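Malik Opens Shared Kitchen on Park Site

March 2, 2023

Malik has opened a shared kitchen on the ground floor of its Park building. The room covers 86 square meters and is open to tenants for 13 hours a day. Tableware and small containers were supplied by Zikel under a one-year contract.
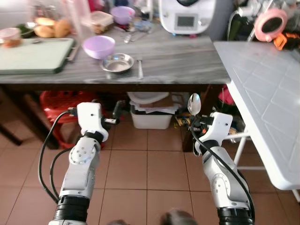 The supply list runs to 126 pieces and is split between plastic and stainless steel. Cutting boards are kept apart from the tableware and are signed for separately. On the gray marble-patterned counter, the lavender bowls and a shallow steel dish are out alongside bread rolls and a pale green board. Food left on the counter must be covered or put away before the room is locked – the rule applies to all tenants.

Flatware is stainless steel throughout. Forks and spoons are laid side by side, heads pointing the same way, and go back in the drawer in that order.

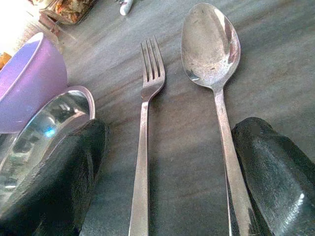 Booking and Fees

Tenants book through the Skornix system. Each slot lasts 40 minutes and can be extended once if the next slot is free. Fees will stay unchanged until November.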